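Lundville council to retire 157 laptops under new software rule
Computers that cannot run a supported operating system will be withdrawn from council offices and both library branches by the end of May.
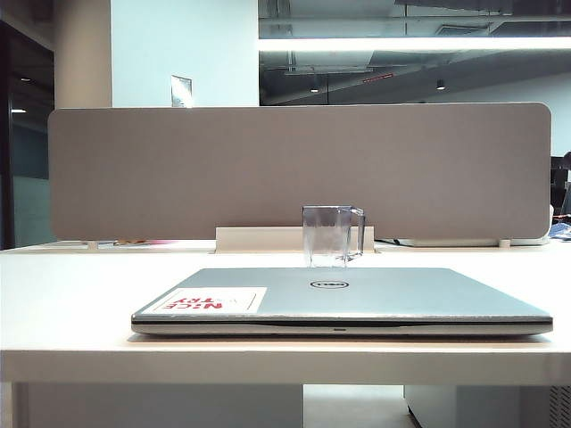

Bart Baert told Monday's meeting that the cut-off was too strict, and that many of the units would run for years with a new drive and a lighter system. He asked for a 12-month extension for machines kept off the main network.

The request was declined. Staff advised that offline units still need manual patching, at a cost of 32 hours of labour a month.

Drives will be removed and wiped on site before the hardware leaves the building. The contract for this work went to Kuipers, which has processed over 4,000 units from its Jemden depot. Batteries will be catalogued separately and sent to a licensed recycler.

Units that pass a basic electrical test will be offered to schools in Pliltemby without drives or chargers. The remainder will be dismantled for metals. Library bookings for public computers will be limited to one hour per person during the changeover, and the Jemden Road branch will close its computer room at 3 p.m. on weekdays.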